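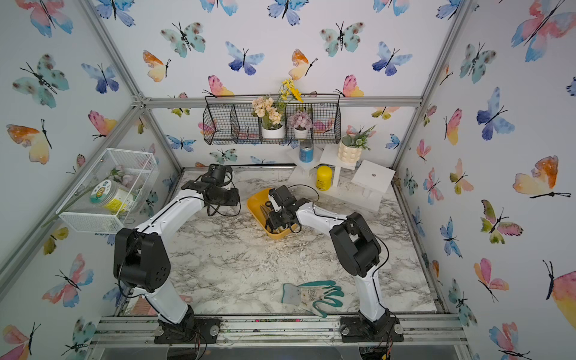 Two arms, one tray, far too many butterflies. Bench cell, 6/7/21.

1/ Asked to look after this one while Archana Saxena is on leave. Her handover note is four lines long and one of those is the door code. So I'm writing down what I do to it, mostly for whoever gets it after me.

2/ The job on paper: garden tools and bits of planting kit, two arms, put things where they belong. Proleo's sales page calls this sort of cell "maintenance-light". I have now spent more hours under it than in front of it.

3/ Base plates first. Each arm sits on a black plate on the front rail. The left plate has a silver knob on its right side, the right plate has one on each side. I check them by hand every morning before power goes on. Rachid Nasr says once a week is plenty. Rachid has never had to re-teach 85 positions after a plate crept.

4/ Cables. Look at the loop under the left wrist and the bow coming off the right elbow. That much slack is fine until you ask for a long reach across the other arm. I run every new move at 30 per cent speed and watch the cable, not the gripper. Stikberg's manual gives cables half a page and the logo a full one.

5/ Red and black wires hanging below the right base: on my list. I want them clipped up off the edge. I've been told they're "out of the way". Out of the way of what?

6/ Crumbs. There are pale ones near the middle of the table, and scuffs with them. Wipe before you calibrate. I didn't in March and lost an afternoon blaming the software.

7/ The front rail is grooved and it collects muck. Soft brush along the grooves, then a barely damp cloth. Please don't use the air line, you'll only blow it into the joints.

8/ The tray. It's sitting at an angle and that's allowed, the program is supposed to find it. Supposed to. Scissors with black handles are the worst of it for me. Mervin Ross reckons 169 good picks in a row means it's sorted. I asked how many of those had the tray turned. Long pause.

9/ The glove at the front is my own test piece now. Cuff left, fingers right, every time, so at least one thing starts the same way. Cloth is hard. Anyone selling you a gripper that "handles fabric" should be made to bring their own glove.

10/ The stand at the back right: the bare platform has a small screw in the centre. Check it's down flush before anything gets set on there. A jar that rocks will pass the vision check and then go over when you let go.

11/ Someone will ask about Heitmann's service plan. 779 a visit, and the first thing they do is check the knobs. See post 3.

12/ Butterfly panels: do they upset the camera? Mervyn Birkett swears they do, Sylvain Maillard swears they don't, and neither has run it against plain white. I'd like to see that before we argue any more.

13/ Wires get clipped up next, then I re-check the right arm's home position. Will add to this thread if it's moved.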